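Fruteira redonda Pludance, branca: a minha opinião depois de alguns meses

Escrito por Zsófia Dudás, 19 de julho de 2020

Comprei esta taça em março, na loja Steltden, e uso-a todos os dias para a fruta. É de cerâmica, larga e bastante pesada. Paguei 215 coroas, com a entrega incluída, e chegou bem embalada.

O que mais gosto é a borda, que abre para fora. Pega-se bem com as duas mãos e a fruta de cima tira-se sem mexer na outra. O esmalte limpa-se só com um pano húmido. Lavei-a também na máquina -- 13 vezes, tenho essa mania de anotar -- e não perdeu o brilho.

O fundo é um pouco duro para as maçãs maduras. A minha vizinha Sidra Cheema aconselhou-me um guardanapo de papel, e desde então ponho sempre um, meio amarrotado. Com cinco maçãs fica assim, e as outras deixo ao lado, na bancada.
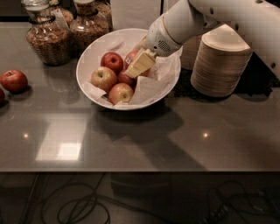
Pontos menos bons

Ocupa muito lugar numa cozinha pequena, e ao lado dos frascos de vidro quase não me sobra bancada. A base não traz feltro, por isso levanto-a sempre para a mudar de sítio. Dou-lhe quatro estrelas e comprava outra vez, talvez no tamanho mais pequeno.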